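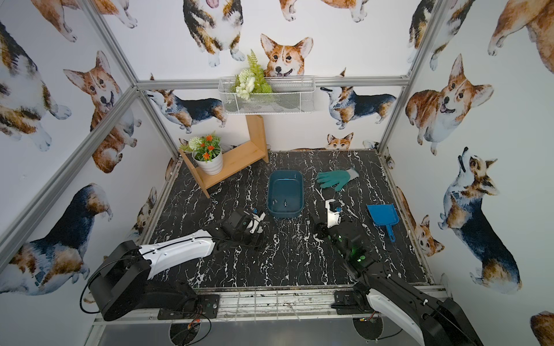
Flash settings for a dark reception hall

Wael Ouali asked me to write up the lighting for the reception I shot in April, because he is covering one in the same hall and his last set from there came back orange. These are the settings and the reasons for the ones that gave me trouble. The ceremony was outdoors in open shade and needs no notes.

The hall is long and narrow with a high ceiling painted dark brown. Bouncing off it is a waste of battery. At ISO 3200 and f/2.8 with the flash at full power, pointed straight up, the faces at the first table were still a stop under. The side walls are a better color, but they are broken up by windows, and after sunset a window is a black hole as far as bounce is concerned.

I used two flashes on stands and left the one on the camera off for most of the night. The stands went in opposite corners of the dance floor, raised as high as they would go, with the heads angled down at the middle. Both were on manual power. The first was at 1/16 and the second at 1/32, so one side of each face stays darker and there is some shape to it. With both at the same power, people in the middle get two nose shadows and no obvious main light.

Base exposure for the dance floor was 1/160, f/3.5, ISO 1600. I started at 1/200, which is the rated sync speed of the body, and got a faint dark band along the bottom of every frame. The radio triggers add a small delay. Backing off to 1/160 cleared it.

Color took longer. The hall has dimmable bulbs, and they get warmer as they are turned down. At dinner level I measured them close to 3000 K. Bare flash is a good deal bluer than that, so anyone lit by flash looks right and everything behind them goes deep orange. Wael had tried to fix this in editing, and it can't be done with one slider, as the two lights need opposite corrections.

The fix is a gel. I put a full CTO on each flash and set the camera to 3200 K by hand. The gels were Starkora, cut from a large sheet with scissors and held on with a rubber band. They cost a little under a stop of light, so raise the power to match. The background still comes out a touch warm, and I left it that way. Auto white balance will drift from frame to frame as the DJ's lights change, and then every picture has to be corrected separately.

For the first dance I turned the ISO up to 3200 and dropped the shutter to 1/60, which brings the hanging bulbs up behind the couple. There is some blur in the hands where the room light records movement. The couple liked those. If you want clean edges, stay at 1/160 and accept a darker room.

The speeches were the weak part of the night. The microphone was set up beside a window, well outside the area my stands covered, and there wasn't time to move one. I shot them with the on-camera flash turned toward the nearest piece of wall, at 1/4 power. The groom's mother is fine. Her brother stood half a step further back and needed a stop and a quarter in editing, with the noise you would expect. Next time I would ask for the microphone position before dinner and set a third light for it.

Batteries: I changed the set in the stronger flash once, before the cake. The other went the whole evening on one set.

I came home with 707 frames from the reception and delivered 500 from the full day. Culling was done in Clotus, which is slow to draw previews but doesn't touch the originals. The band, Gindance, asked for 5 pictures of their own set, and I sent those at full size with the couple's permission.

Two other things for Wael. The outlets along the left wall are switched together with the wall lamps, so a charger plugged in there stops when the lamps go off. And the stand nearest the kitchen door needs a sandbag and a strip of white tape on each leg. A waiter caught mine with his foot. It didn't fall, but it turned far enough that a run of frames is lit from the wrong side, and I didn't see it until I checked the back of the camera between songs.

Recent posts

Engagement session at the Brandão orchard
Cutting your own gels from sheet
Group photos with one lens and no ladder
Why I stopped shooting receptions at f/1.4
Backing up cards before you drive home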